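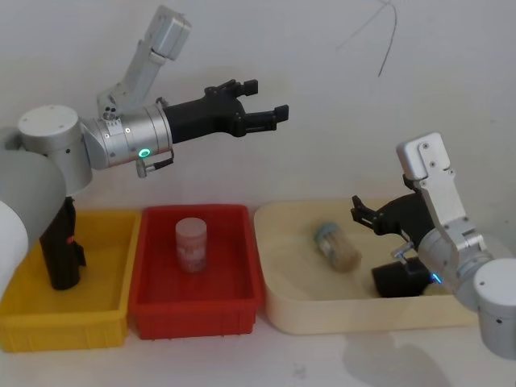

Yellow, red and cream containers on a white tabletop.

Weekend sorters and a stockroom lead wanted — Zilen Secondhand, Narnby

We're moving the shop across the river in December and need people. Two jobs going.

Sorter, part time. 12 hours a week, mostly mornings. Clothes, books, kitchen stuff, toys. You check it, price it, hang it or bag it for rags. Training on the job, first two shifts are paid same as the rest. No experience needed but you have to be ok with dust and with lifting boxes up a short flight of stairs.

Stockroom lead, full time. You run the back. Rota, deliveries, the rag pickup, the key book. Some forklift time would be nice, not a must. Need a driver's license, the van is a stick shift. We took in 1,186 bags last year and the old system (index cards) is not coping, so somebody who likes a spreadsheet please.

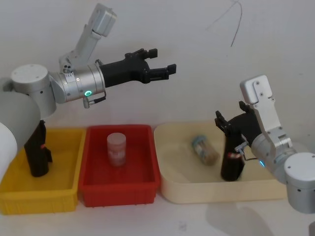
Pay for both is on the sheet at the counter, or ask and we'll email it. Staff discount, free parking behind the Fisuvel bakery, closed on public holidays. Lead gets paid vacation from day one. Sorters after three months.

The new place is the old Kováčik shoe store, 424 Mill Street. Twice the floor space and a real loading door — no more hauling sofas thru the front. Until the move you'd be working at the current shop.

To apply: one page about you, which job, and what days you can't do. No cover letter. Two references for the lead job, one for sorters, not family. Drop it at the counter in an envelope marked JOBS or mail it to Marcela Machala, Zilen Secondhand, 47 Quay Lane, Narnby. Please dont phone the shop about it, the line is for pickups.

We'll look at them as they come in and close when both jobs are filled. Under 18s can apply for sorter with a signed note from a parent.

Posted 23 Feb 2015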